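## Talk notes: basket stock at Plomier, slides 4 to 9

Slot is 12 minutes. Skip slide 6 if the previous speaker runs over.

**Slide 4. Scope**

- Open baskets only, no lids, no liners.
- Ullby line first, then Sezer. Stustberg hampers are in the afternoon session.
- Stock at last count: 2,677 units. Shelf capacity is 3,000.

**Slide 5. Weave and rim**

- Say "over-under weave" once, then just "weave."
- Point to the stakes: thinner, vertical, threaded between the flat strips.
- Mention that wall density varies. Light through the wall is the quick check.

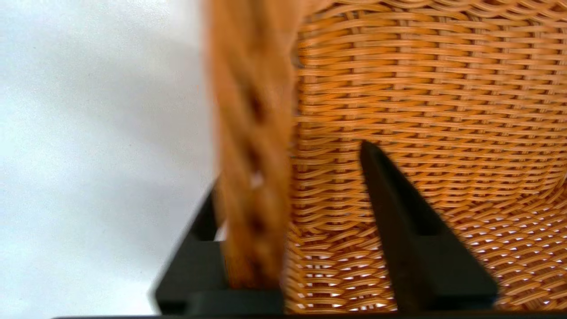
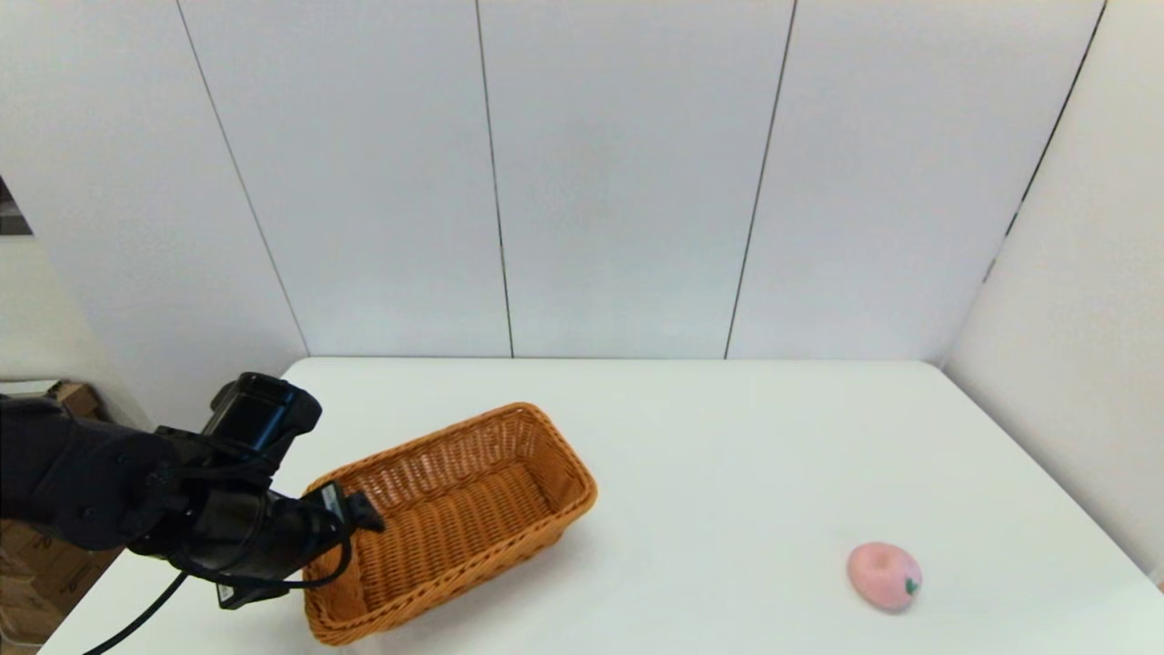 *Notes by the stock and packaging lead, Plomier*

First picture: slits of light at lower right, rows packed tighter near the top. Pause on it. Ask the room where they would expect the wall to give first.

Second picture: rectangular body, sloped sides, flat bottom, thicker rounded rim. The basket is empty, so the floor is easy to point out. Pink apple-shaped object on the right of the table.

**Slide 6. Nesting**

- Sloped sides nest. Straight sides do not.
- Stack on the floor of the basket below, never on the rim.
- Handles fold out before stacking. Check both.

**Slide 7. Returns**

- 313 returns since August. Most were rim damage from overstacking.
- Broken strands inside the wall were the second cause.
- No figures by supplier yet. If asked, say they are pending.

**Slide 8. Cleaning**

- Dry brush, along the rows. Damp cloth for the rim.
- No solvent on glossy strips.

**Slide 9. Questions**

- Likely one: can loose weave be sold as seconds? Yes, if the rim is sound.
- Leave the shelf plan on screen.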